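Mesh bag

A mesh bag is a bag made wholly or partly from an open net of thread, cord or plastic. The gaps let air and water through and allow the contents to be seen without opening the bag. Mesh bags are used for washing clothes, carrying fruit and vegetables, and storing toys, sports kit and other small household things.

Construction

Most household mesh bags are knitted or woven from polyester or nylon. Cotton is common in bags sold for shopping. The size of the holes varies with the purpose. Fine mesh, which looks almost solid from a distance, is used for delicate washing and for sets with small pieces. Coarse mesh is lighter and dries faster, but small items may work their way through it.

Bags are closed with a drawstring, a zip or a fold-over flap. Drawstring bags will take objects longer than the bag itself, as the neck can be pulled in around whatever sticks out. Zipped bags keep their contents in more securely and are usual for laundry.

History

Net bags were made by hand in fishing towns long before they were sold in shops. In Bustos, knotted bags of tarred twine were used to carry shellfish and, once worn, were passed on to households for onions and kindling. The Predmont works at Midedberg began making machine-knitted bags from waste net, and at its busiest employed 700 people. Its Mindero bag, a white drawstring model, was sold in packs of 10.

The local historian Piyumi Bhattacharjee has collected 9 early examples, most of them mended more than once.

Household use

In the home, mesh bags are often used for mixed small items that have no box of their own. White or undyed mesh is popular for this, as colours show through it.

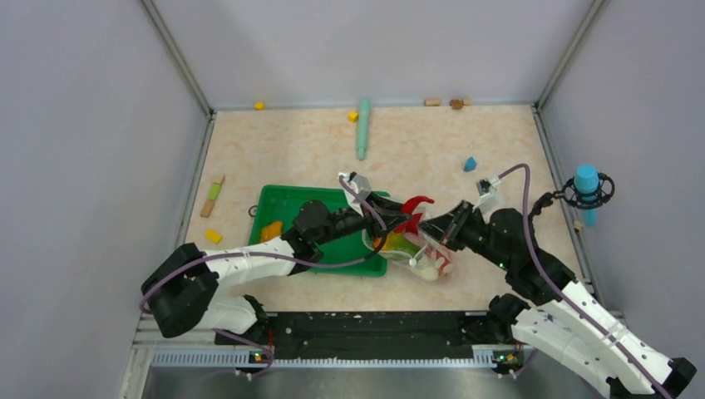 A translucent white mesh-like bag filled with colourful items, with a curved red object sticking out of the top.

Bath toys are commonly kept in mesh so that they can drain. Bags for this use may have a loop or suction hooks for hanging on a tiled wall. Outdoor toys can be rinsed with a hose while still inside the bag.

Care

Polyester and nylon mesh can be washed at low temperatures and hung to dry. High heat may shrink or warp the threads. Snags should be trimmed, not pulled, and small holes can be closed with a few stitches in matching thread.

See also

Drawstring
Laundry bag
Net (material)
String bag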